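Part 3: Setting up the grippers and recording your first session

Written for the Wonville robotics club by Janaína Macedo, with corrections from Hatsue Koyama. Last changed November 12, 2022.

If you've come straight from Part 2, your software is installed, your club login works and you're itching to pick something up. Good! I'm going to take you through getting a pair of hand-held grippers ready, and then through a first recording. I've written it the way I'd explain it if you were sitting next to me, so there's a bit of chatter between the steps. Skip it if you like, but please read the cautions.

3.1 Before you switch anything on

1. Clear the big white table. Put mugs, laptops and other people's homework somewhere else - the spare chairs are fine.

2. Close the blinds on the glass wall. Sunlight moving over the table makes one half of your session look different from the other, and I lost a whole set to that in my first term.

3. Tie back anything that dangles. Scarves, lanyards, long drawstrings. Hair is up to you, but keep it clear of the fingers when they close.

4. Sign out your pair on the sheet. The left and right grippers are matched to each other, so don't borrow one from another pair, even if Adalberto says it'll be fine.

Caution: Don't run cables across the floor where people walk. Keep them along the wall side if you can.

3.2 Holding the grippers

Pick up one in each hand and just wave them about for a minute. They feel clumsy at first and everybody grips too hard. You want a loose hold, elbows a little out from your body, and enough slack in any cable that you can reach the far side of the table without a tug.

5. Stand close to the table so you're leaning over it slightly.

6. Bring the left gripper low over the near edge and hold it still.

7. Reach forward with the right one, as though you were going for something in the middle of the table.

8. Swap over and do the same again.

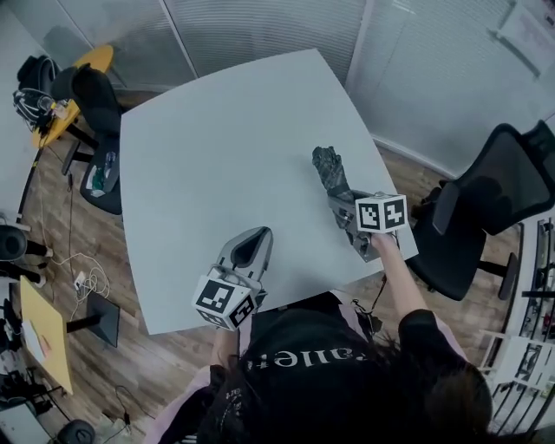
Fig. 3.1 Reach check with both grippers, right hand forward.

Keep an eye on the marker cubes while you do this. Each cube has black and white patterns on its faces, and the tracking depends on seeing them. If your sleeve slides down over one, roll it up. If your thumb creeps on to it, shift your hand back.

Note: Never peel, wipe with solvent or "tidy up" a marker. If one is scuffed, give the gripper to Jussara Pacheco and take another pair.

3.3 Checking the fingers

9. Squeeze slowly until the two pads meet, then let go. They should part again smoothly, with no click.

10. Look straight down the join. The pads ought to come together evenly from bottom to top. If they touch at one end first, loosen the pad screw, nudge it over and try again.

11. Open the preview window and check that you can see both fingers and a decent stretch of table beyond them.

12. Leave the preview running for 35 seconds. If it freezes, close it, replug and start again from step 11.

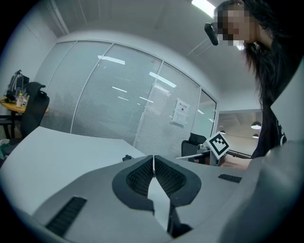 I know step 12 sounds fussy. Reinaldo Conceição added it after our trip to the Presdale schools' day, where we recorded an entire afternoon on a preview that had stuck in the first minute (we only found out on the coach home!). Give it the full time, and move the gripper a little so you can tell whether the picture is moving with it.

While you wait, check your storage. The Piminia recorder will happily start with next to no space left and then stop without telling you. A full practice set needs 27 gigabytes on our settings.

3.4 Putting an object out

For a first go, choose something forgiving. Soft things are kinder to beginners than hard, shiny ones, and a folded umbrella is a lovely starter: long enough to find easily, and it gives you a handle and a fabric part to practise on.

13. Lay the object flat, well away from the edges of the table.

14. Fasten any loose straps or flaps unless your task card tells you otherwise.

15. Step back and let your partner check the view before you touch it again.

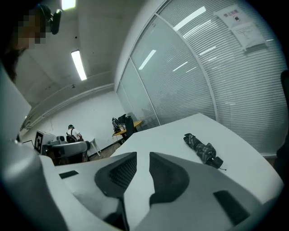

Fig. 3.2 Umbrella laid out on the table, seen from a gripper.

Caution: Keep your fingers out from between the pads. They won't do you real damage but it stings, and you'll yelp on the recording.

3.5 Recording

16. Say your task name out loud and press Record.

17. Hold both grippers still for 3 seconds. We use this pause to line everything up afterwards.

18. Do the task at an ordinary, slightly lazy speed. If you fumble, carry on and have another try in the same take.

19. Put the object down, hold still again, then press Stop.

20. Play back the first few moments before you start the next take.

Work in pairs and change over after every 2 tasks. Your arms get tired sooner than you'd think, and tired arms wobble - I can spot it in the playback straight away.

3.6 If something isn't right

The tracking jumps about. Check that no cube is covered and that each one is fixed firmly. A loose cube needs its band tightened, then a restart of the recorder.

The object keeps slipping. Try a wider opening and come at it from a lower angle. Don't squeeze harder.

Only one gripper shows up. Swap the two plugs over. If the other one vanishes, it's the port, so use a different one. If the same one stays missing, write it on the fault sheet with the pair number.

The recorder asks for a Russo licence. Press Cancel. It's left over from the old version and doesn't affect anything we do.

When you've finished, put the grippers back in their case with the fingers open, coil the cables and copy your files to the club drive under your own initials. Part 4 covers naming the files and trimming them.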